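Flernley's odds and ends are moving to the old ticket office

7/1/26

If you've lost a glove on the Nultmont bus in the past year or so, read on, as there's a fair chance it is coming to a room near you. The lost property from the Nultmont route, the swimming baths and the library is going under one roof for the first time, in the old ticket office at 41 Zakaria Road, and I spent a very happy morning there this week getting in everyone's way.

Up to now it has all been a bit of a muddle. The baths kept things for a month in a cupboard by the showers, the library had a drawer, and the bus company sent everything off to its depot at Prinumberg, where you needed a form and a weekday off work to get it back. I once went all the way over there for an umbrella and came home with somebody else's (I did return it, eventually, and I still miss it).

Darcy Prendergast used to run the depot counter and has now been put in charge of the new room. She has painted it a cheerful yellow, had the hatch unstuck — it had been painted shut since the ticket machines arrived — and bought a proper set of shelves. The whole job cost £2,845, paid for out of the bus company's local grant, and that includes a heater, which I was very glad of.

The way it works is simple enough. Anything handed in goes to the ticket office by the next morning. Phones, keys, purses and bank cards are locked in the back and won't be put out on show, so you'll have to describe them. Coats and big bags go on the rail. Everything small and unexciting goes into open metal bins, and you're welcome to come in and have a look for yourself.

I thought the bins were a funny choice at first. They're grey, they're scratched to bits inside, and they have the look of something that has had a hard life in a works canteen. But Darcy swears by them. Her old depot used cardboard boxes, and small black things sank to the bottom and were never seen again. Put the same small black things on a grey metal floor with a bit of light on them and you can spot your own from the doorway.

And goodness, there are a lot of small black things! Gloves, mostly. I'd always imagined lost property as a treasure trove of false teeth and trombones, but Darcy says it's gloves from the first frost until Easter, then sunglasses, then gloves again. The fingerless sort seem to go missing more than any other, and her theory is that people take them off to pay and put them down on the seat beside them. Cups come next. After that it's pouches and little bags, often with nothing whatever in them, which people hardly ever ask for.

Hadi Harb, who drives the early bus, was in while I was there, dropping off what he'd found at the end of his run. He told me he has handed the same lunchbox back to the same passenger more often than either of them would care to admit. He's pleased about the move, mainly as he can now walk the stuff over in his break and doesn't have to carry it about in the cab all day.

Things will be kept until the end of June. After that, whatever is still decent will be sold off on a stall outside the library, with the money going towards the repair of the bus shelter on Flernley Green. Last year's sale at Prinumberg made just over £500, and I'm told the umbrellas did very well. Anything past saving will be recycled where possible.

One small plea from Darcy, passed on with feeling: please write your name in things. A phone number on a bit of tape will do. She'd much rather ring you than wait for you to notice.

I had a good nosey before I left. No sign of my grey scarf, sadly, but one of the bins had a black fingerless glove with a strap tab at the cuff, a see-through red cup sort of thing and a black bag that had flopped in on itself. If you're sitting at home with one chilly hand, you know where to go. 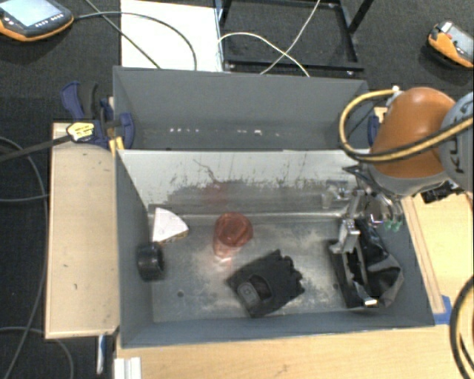 Opening times and how to ask

The ticket office is open from 8 until 11 in the morning and again from 3 until 6, weekdays only for now. Go in by the side door, as the front one sticks. There's a book on the counter for leaving a description if you can't find what you're after, and Darcy reads through it at the end of each day. Bring some proof of who you are for phones, purses and keys. For gloves, she says, bringing the other one will do.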